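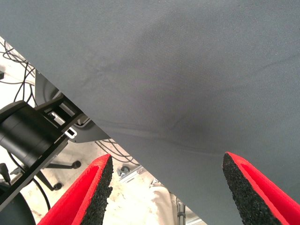
Dark gray fabric with soft creases

Pensions Data Analyst, Baird Zimton (Drasov office)

Baird Zimton administers workplace retirement plans with 1,276 members. We need an analyst to reconcile contribution records and test annual limit calculations before the October statement run.

Duties: monthly matching of payroll files to member accounts; error reports to plan sponsors; upkeep of the Bunitz ledger.

Required: 2 years in plan administration, strong spreadsheet skills, working SQL. Actuarial exams are useful - not required.

Full time, with one day a week from home. Send a resume and cover letter, quoting reference 700, by 17 Jun 2025.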